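Off-season storage of insulated jackets

Down and synthetic fills lose loft for three main reasons: body oil in the face fabric, moisture sealed in at packing, and long compression. All three are dealt with before the jacket goes on the shelf. Allow one full day per load, most of it drying time.

Washing

Close every zip and empty the pockets. Use a front loader on a gentle cycle with liquid down wash at the dose on the bottle – powder leaves residue between the baffles. Fabric softener coats the fill and should be left out. Run a second rinse. Grease at the collar and cuffs is treated first with a little diluted wash and a soft brush, worked along the stitching.

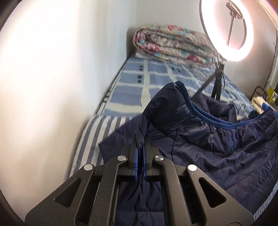 Photo: Devendra Lodhi

Wet down tears internal baffles if the garment is lifted by one end. Support the full weight from underneath when moving it to the dryer or the rack.

Drying

Tumble on low with two clean tennis balls. Stop every half hour and break up clumps by hand. To test for residual damp, pinch a quilted section between finger and thumb: dry fill springs back evenly, damp fill feels like a small pellet. Line drying in the shade works for synthetics but can take two days in a humid August.

Finish by laying the jacket flat on a bed overnight, zip side up, in a room with the window open. Turn it once.

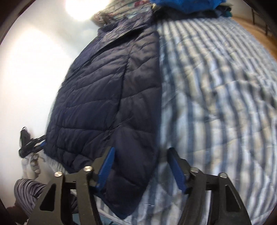 Folding and shelving

Never use vacuum bags. A loose fold in a cotton sack or a ventilated tub is adequate. Sleeves go across the chest first, one over the other, then the hem comes up to the collar in a single fold. Hard creases across the same line each year will eventually show as cold spots.
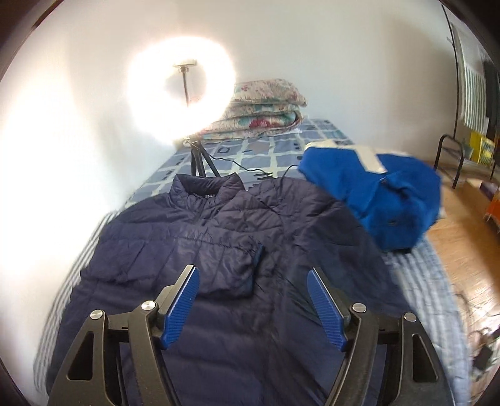
Source: D. Lodhi, Moslow

Line the tub with an old pillowcase. Add one cedar block or a sachet of dried lavender, kept off the fabric as the oils can mark light colours. Keep tubs off concrete floors and away from hot water systems. Heavy items such as doonas go on the bottom shelf, jackets on top.

Check mid-season for musty odour. If present, air for a day and repeat the low tumble before repacking.

Last revised December 20, 2025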